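Do More Simulated Demonstrations Help? A Report on the Kitchen Counter Task
Bautista Retamal, project report, June 4, 2021 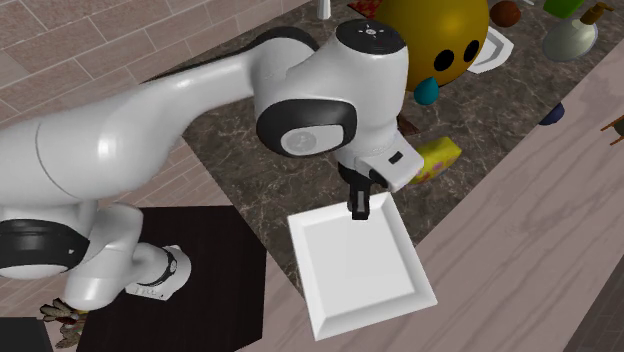 Figure 1. The simulated arm over the counter, gripper lowered at the white tray.

1. What we were asked to do

The brief from the Drumbridge lab was short: collect demonstrations of a robot arm putting a block on a tray, train a policy on them, and report how often it works. The lab's own handout says that simulated data is "nearly free." I started out doubting that, and after a semester of collecting it I doubt it more.

All data came from Orkora, the simulator the lab uses. The counter is crowded on purpose. In Figure 1 the spotted yellow block lies right next to the hand, and a soap dispenser and a big yellow thing with eyes share the counter with it. The idea is that a policy trained among clutter will learn to ignore clutter. I did not find much support for this.

2. Collection

We recorded 1627 attempts by teleoperation. Of these, 1000 were kept for training and 200 were set aside for testing. The rest were thrown out. Most of the discarded ones were slow or hesitant, and a few had the block sinking partway into the counter, a contact bug that we reported and that was still open when we finished.

I want to be plain about the filtering, as earlier reports in this course skip over it. Two of us decided by eye what counted as a good attempt. We did not write down a rule until July was nearly on the calendar and the dataset was already closed. When we went back and judged 30 attempts a second time, we disagreed with our own earlier labels on seven of them. Any success rate in this report sits on top of that.

Each attempt stores joint positions, gripper opening and one camera view. The single view is a weak point. When the gripper comes down over the tray, the wrist and hand can hide whatever is behind them, and the operator ends up guessing. The policy then learns from the guess.

3. Results

On the test layouts the policy placed the block in the tray 61 percent of the time. With half of the training data it reached 58 percent. I would not call that a trend. The Okoro baseline script, which has no learning in it and simply reads the block position from the simulator, got 94 percent. That comparison is unfair to the policy, which only sees pixels, but it belongs here anyway.

Most failures were at the grasp. The hand arrived a little to one side of the block, closed on nothing, and carried on to the tray as if it were holding something. Very few training attempts include a missed grasp followed by a retry, and we had removed nearly all of those ourselves for being "hesitant."

4. What I would change

Keep the messy attempts, at least the ones that recover. Add a wrist view. Write the filtering rule before the first recording and have both people label the same batch.

I would also drop the claim that this prepares anything for the real arm. We never ran the policy on hardware. The Reter arm in the lab was booked for the whole period, and a rendered brick wall tells us very little about the lighting in that room.

The data and the labels, including the ones we disagreed on, are in the course folder.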